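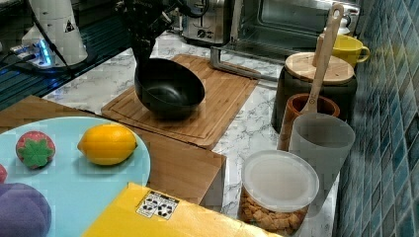 *Ginette Doucette*

The method called for 251 trials, and by Sep 23, 2020, Agudelo had logged 130 of them. The task was to lift one pan from a cutting board. The variable was what else stood on the counter.

Sirkby had written the protocol. In the bare condition the arm worked with the pan and the board alone. In the cluttered condition the mug, the canister, the spatula and the plate of toy fruit stayed out, and the policy had to find the pan among them. Voravent, who paid for the bench, wanted the difference between the two stated as a single figure by November.

"It won't be a single figure," Agudelo said.

"They'll want one anyway," Sirkby said.

She set the cereal against the tile edge of the counter, checked it against the layout sheet and stepped behind the line on the floor. He pressed the key. The result went into the column as a 1 or a 0, with a field beside it for remarks. Most remarks were blank. Trial 88 said *lemon moved, see log*. Trial 97 said *not the lemon*.
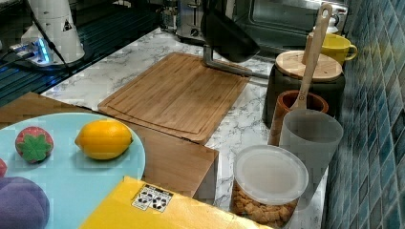

By evening they had two blocks of 20, one from each condition, run on the same weights. The bare block gave 17 successes. The cluttered block gave 18. Sirkby read the numbers twice and asked for the seeds.

"Seeds are fixed," Agudelo said. "I checked at lunch."

"Then it's using the clutter."

He considered this. A tall object of known position was a landmark, in principle, and the canister had not changed position between training and test. If the policy had learned the canister, then the pan was only a thing at a certain distance from it.

"Shift the canister five centimetres left," she said. "Leave the rest."

"That isn't in the protocol."

"Write it in as Clarkia. Separate file."

He made the file. He measured the five centimetres with a steel rule, marked the new position in pencil and moved the canister to it, spatula and all. Sirkby initialled the sheet – she used green ink for amendments – and went back behind the line.

"Clarkia, trial one," he said, and pressed the key.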